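Home News Fixtures Tables Features Magazine Subscribe

We use cookies to remember your settings and to count visits. By staying on this site you accept our cookie policy.

The second goalkeeper

Training six days a week for a game that may not come

By Akua Abugri
August
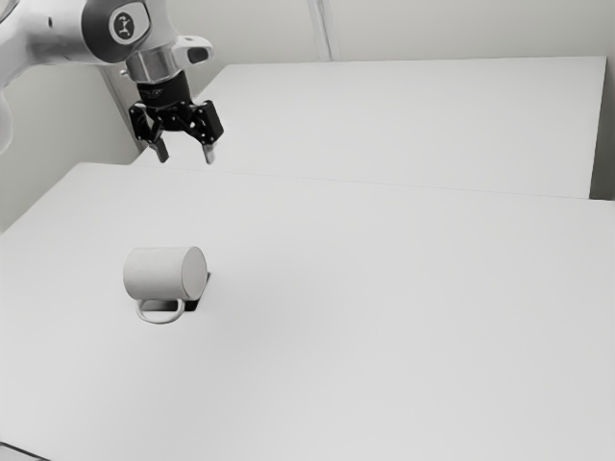 GIKVILLE, August

The goalkeepers at Gikville go out before everyone else. At 9:15 in the morning the rest of the squad is still inside eating, and the three keepers are on the far field with their coach and a bag of balls. The first choice takes the first set of shots, the second choice takes the next, and the teenager from the youth side goes last. They rotate like this until the outfield players come out to join them.

The second choice is 31 and has been at the club for six seasons. In that time he has played eight league games. He has been on the bench for 189.

He asked me not to use his name, which he said would turn a story about a job into a story about him. He was happy to talk about the job.

"I get up, I train, I travel, I warm up, I sit down," he said. "On the way home I'm tired like everybody else. People find that hard to believe."

A backup winger can expect to come on for the last 20 minutes. A backup defender will play when someone is suspended. The backup goalkeeper usually needs an injury or a red card, and both arrive without warning. Four of his eight league games began with him already on the bench in a tracksuit. In one of them he had less than two minutes to get his gloves on and get into the goal before a penalty was taken. It was scored.

He signed from Quartey, where he had been the starter for two years in the division below. The offer from Gikville was more money to play less, and he took a week to answer. He had a small daughter and a bad shoulder. He also thought, he said, that he would win the place within a season.

He did not win it. The man ahead of him has missed very few games and is two years younger. The two share a room on away trips and have done so from the start. They don't discuss who is playing. The manager gives the team to the group after lunch on the day before a match, and for the keepers it is nearly always the same.

Cup games are the exception. Gikville's managers have generally given the early rounds to the second keeper, and most clubs at this level do likewise. Two seasons ago that meant a run to the quarterfinal, five matches in all, and he kept a clean sheet in three of them. For the quarterfinal itself, away to Puvach, the manager went back to the first choice. Gikville lost 2-1.

I asked whether he had been told why. He said there was a conversation in the manager's office that lasted as long as it takes to drink a coffee. The manager said it was a big game. He said he understood. He went out with the others for the afternoon session.

"I was angry for maybe a month," he said. "I don't think it showed. You would have to ask them."

The goalkeeping coach says it did show, a little, and that he would have worried if it hadn't. He was a backup himself for most of his career, at four clubs, and he is blunt about what the work involves. A starting keeper tapers toward match day. A second keeper can't afford to, so he trains harder late in the week, stays behind for the strikers' finishing practice and often faces more shots in five days than the starter does in a month. The strikers want to score, and a keeper who stops too many of them in a finishing drill is not always thanked for it.

The part that can't be trained is judgment of the slower kind: when to come for a cross in a crowded area, how far off the line to stand when the team is pressing high. That comes from matches. The club tries to arrange closed-door games for the reserves, and the second keeper plays in most of them, though he says the body knows the difference.

His best night in the league came last spring, against Jultent at home. The starter pulled a thigh muscle in the warm-up, and the change was announced over the loudspeaker while some of the crowd was still coming in. Gikville won 1-0. He made a save at the near post in the 65th minute that was shown on the local news, and he caught a corner in stoppage time with two men leaning on him. The following week the starter was fit again.

He kept his place on the bench and has not played in the league since then.

There are offers. A club in the lower division called in the winter, and another this summer. Both would have made him first choice. He and his wife talked about it each time and each time decided to stay. Their daughter is in school here. The club has said it will help pay for his coaching badges, and he has begun the first of them, working with the under-14 keepers after his own training is finished.

The teenager is the next question. He is 18, taller than either of the others, and the staff expects him to be on the bench before long. That would leave the older man as third choice, on a contract with one season left. He knows this. He has been showing the boy how to set a wall and how to stay warm on a cold bench, which he does by walking behind the goal every 10 minutes whether he feels stiff or not.

Gikville opens at home to Puvach. The starter trained fully this week and is expected to play. The second keeper will take part in the warm-up, hit the crosses for him, collect the balls and put on his tracksuit.

Get our weekly newsletter. Enter your email address to receive features and match reports. You can unsubscribe at any time.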